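Re: [lillberg-players] Is anyone still buying boxed copies?
From: Rawan Salameh
Date: October 21, 2020

Hi all,

Sorry for the slow answer, I've been reading this thread on my phone in the evenings and telling myself I'd write something proper. Quoting the bit I wanted to pick up on:

> I went into the shop in Serusberg to get Zedine on disc and they
> had one copy, behind the till, at full price. The download was
> cheaper the same afternoon. I've bought boxes since I was nine and
> I think I might be done. Can anyone give me a good reason to carry
> on? And does the disc even have the whole game on it these days?

To take the last part first: no, not all of it. I bought Zedine on disc in July and it still wanted a huge patch before it would let me past the title screen. You can skip the patch if you pull the network cable out, and then you get the game as it was pressed, which means no photo mode, no harbour chapter and that horrible bug where your horse sinks into the bridge. Playable though! I got as far as the salt mines that way before I gave in and updated.

As for reasons to carry on, mine is mostly that I can sell them. I keep a list (yes, I know) and since I started it I've spent 2,943 on boxed games and got a bit over 421 of that back by passing them on, which sounds feeble until you remember that what you get back on a download is nothing at all. My brother and I also swap. He had my copy of Kalniņš for the whole of the spring, finished it twice, and I had his racing thing, which I hated, but it cost me nothing to find that out.

Against that, the shops. I do feel for them. The one in Serusberg was shut for months and when it opened again half the shelf was mugs and figures. The man there told me they'd sold more consoles over the summer than he could get in, and hardly any games to go with them, as people were going home and downloading everything. I can't see what he's meant to do about that. If the new machines come out in a version with no disc drive, and they will, it'll be worse for him again.

Prices are the other thing. Whoever said the download is always cheaper, I don't think that holds. It's cheaper in the sales, and the sales come round so often now that you'd be daft to pay full whack. But in between, the store price just sits there. Zedine has been the same price on download for 89 days by my reckoning, and I saw it second-hand last week for not much more than half. So it depends how patient you are. I'm not very.

Somebody also asked whether we're still doing the online evening. Yes please! We had 4 last time, which is fine for co-op but a bit thin for the map mode, so do shout if you fancy it and don't worry about being rusty. I'm rusty. I drove the supply wagon into the lake and took everybody's ammunition with me.

I've put the sign-up sheet on the list page again, in the same place as before. 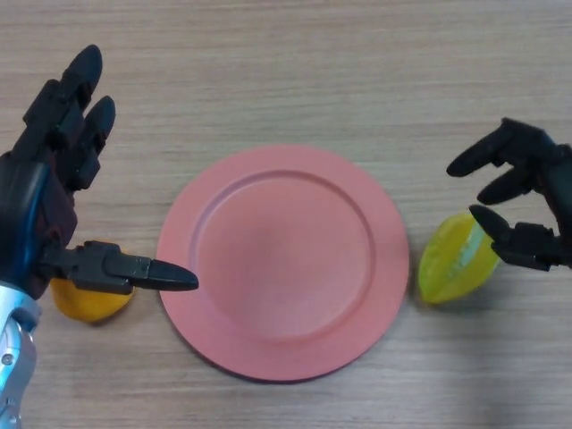 Pink plate, fruit either side. Sheet is underneath, scroll down.

If you can't edit it, mail me off-list and I'll add your name. Please put which machine you're on, as the cross-play still doesn't work with the older one, whatever the back of the box says.

One question of my own before I go. Has anybody played Kalniņš on the handheld? I keep looking at it and the text looks tiny in the clips, and the menus are bad enough on a telly. I'd use it for the train, whenever I'm next on a train. If there's a setting for bigger subtitles I'd buy it tonight, and yes, probably in a box.

Rawan

--
You are getting this because you are subscribed to lillberg-players.
To leave the list, send a blank message with "leave" as the subject.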